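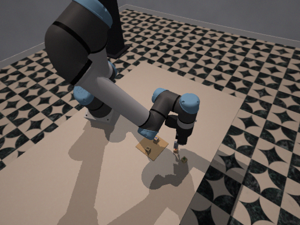

Posted by a second-year student, Consumer Habits project, March

Search this site Search Go

Why do we keep buying shoes we don't run in?

I picked this topic for a selfish reason: I own 2 pairs of Sendosport trainers and I've jogged in exactly one of them (once, to catch a bus!). So I made a short survey and sent it to everybody in my dorm, plus the Grurkberg running board, which is a lot livelier than I expected. I got 1,021 replies, and 900 were complete enough to use.

The first thing I asked was what people wear their running shoes for. Class came up constantly, then work, then walking the dog — running was way down the list. Beleo owners wrote the longest answers by far, mostly complaints about laces.

My mistake was question 10. I asked if people felt guilty about unused shoes, and that pretty much tells them they should. My teacher circled it in red. If I did this over I'd ask when they last ran and leave the feelings out of it.

I also wish I'd asked about price. A few people brought it up on their own, but I can't do much with a few comments.

Related projects
Gavrilă bakery: who buys day-old bread?
Bus stops and bad weather
Lunch lines at Grurkberg

Contact | Copyright Student Projects | Back to top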